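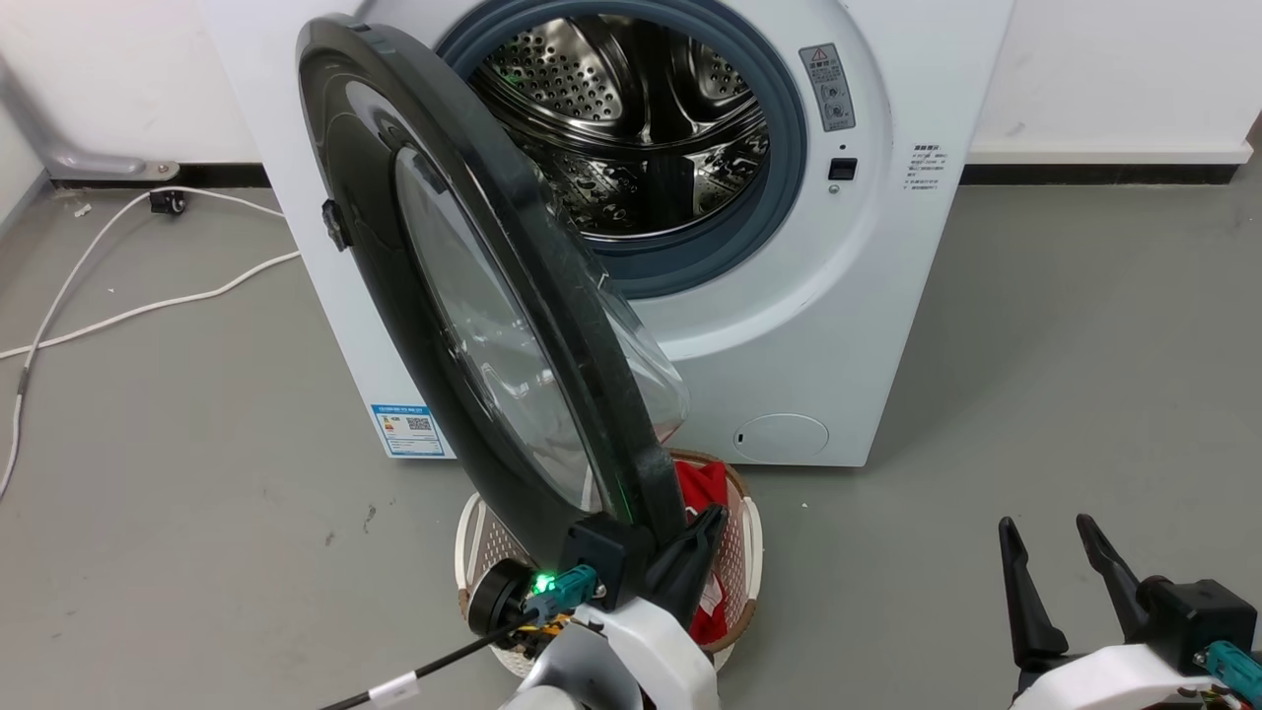

Station 2, washer door task. Left gripper at the lower edge of the open door, basket below.

Voswood teleoperation cell: pre-session inspection
Inspector: Agathe Besson
Operator: Dorian Rolland
Day: Tuesday, before first recording

1. Emergency stop, operator side. PASS
Pressed and reset twice. Both arms dropped to hold.

2. Emergency stop, floor side. PASS

3. Leader-to-follower alignment. PASS WITH COMMENT
Right arm needed a second homing. Log the offset if it happens again.

4. Gripper force limit. PASS
Set to 15 N for door work. Do not raise it to free a stuck latch. Stop and open the door by hand.

5. Gripper fingers and mounts. PASS
Fasteners checked with the driver from the Dunier kit.

6. Arm cables and connectors. COMMENT
Cable at the door-side arm runs down past the mount. Move the door through its full swing at low speed and watch for contact before recording.

7. Floor cables. FAIL
White cables lie loose and cross on the floor to the left of the machine. Route along the baseboard and tape down. Recheck by Rolland.

8. Washer. PASS
Drum empty. Water supply shut off. Door hinge has no play.

9. Basket position. COMMENT
Basket sits directly under the door. Check clearance between the rim and the wrist at the lowest point of the path. Mark the position with tape so that every demonstration starts the same.

10. Speed cap in demonstration mode. PASS
400 mm/s at the wrist.

11. Operator break. NOTE
Change operators after 18 demonstrations. Guérin takes the second block.

Result: hold. Item 7 to be closed before the arms are enabled. Items 6 and 9 may be closed during the dry run.

Copy to: S. Pons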